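Stuck on a memoir about a failed business: keep going, or turn it into a novel?

Print this page | E-mail this to a friend

Posted by Hanna Jasińska

I ran a secondhand bookstore in Tumovbridge with my then best friend. It lasted a little under five years and ended about as well as you'd guess from the word "then." I have been writing a memoir of it ever since, if you count opening the file and changing the font.

What I have is 111 pages. The first 40 are pretty good. They cover finding the building, painting it a yellow we both pretended to like, and the opening party, where we sold more wine than books and weren't licensed to sell wine. After that it goes soft. Every time I get near the part where we stopped speaking, I write another chapter about shelving. There are now 4 chapters about shelving.

My writing group is split. Half say I should call it a novel, change the names, and let myself off the hook. The other half say a novel would be cheating, but they say that about most things, including outlines. My former partner still lives two streets away and buys her bread where I buy mine.

So: do I push on with it as a true story, or make it fiction? And if it stays true, do I have to show it to her first? I'd like to send something to Patwary, the little press that does the regional memoirs, when they open for submissions in December.

Print | E-mail

Posted by Gunvor Holmgren

I've been through this with a book about my family's boatyard, so take what's useful.

Changing it to a novel won't get you past the hard chapter. I tried. I renamed everyone, moved the whole thing inland, gave my father a beard, and stopped at exactly the same page. A novel wants that scene even more than a memoir does, and now you also have to decide what everybody's wearing.

What did work was writing the bad part first, out of order, in one sitting, with no intention of keeping it. Mine came out as a list of things said in a kitchen. It was petty and badly spelled, and two paragraphs of it are in the finished book nearly untouched. Set yourself a short session, leave the shelves alone, and write down what she said and what you said back. Give yourself the worse lines if you can stand to. Readers forgive a narrator who behaved badly a lot faster than one who was merely nearby. 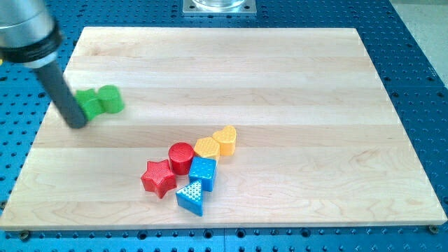 Green shapes on the board, with the arm lowered beside them.

As for the shelving, go back and read those 4 chapters as if a stranger wrote them. I'd bet one of them is really about her. Who decided where things went? Who moved them back after closing? If there's a fight hiding in the alphabetizing, you've already written half of what you've been dodging, and the other three chapters can go in a drawer.

On showing her: I did show my brother, but only when the draft was done, and I told him I'd fix facts and listen to everything else. He had five corrections. Four were about the price of diesel. The fifth was fair, and I hadn't seen it coming. If I had shown him earlier I think I would have written the book he wanted, with more diesel in it.

You don't need her permission to remember your own life. There is a legal side, though, and if you're going to say in print that she took money or anything close to it, talk to someone qualified before you send it out. A press will probably ask you about this anyway.

Print | E-mail

Posted by Samer Daher

Novel. You can always say you made it up. My cousin did this and only one person at the wedding was upset.

Print | E-mail

Posted by Mei-kuen Kwan

I'd go along with most of what Gunvor says, except for waiting until the draft is done. You are going to meet this woman at the bakery. I would at least tell her the book exists, in a short note, before she hears it from somebody in your writing group. You needn't send pages. When I did this the reply was "fine, but I was right about the lease," and that ended up as the title of chapter 2.

Also, check what Patwary wants before you worry about finishing by December. Plenty of small presses will look at a proposal and some sample chapters for nonfiction, while for a novel they usually want the whole thing. If your first 40 pages are as good as you say, that alone might settle your question.

And please keep the yellow paint. I'd read on for the yellow paint.

Print | E-mail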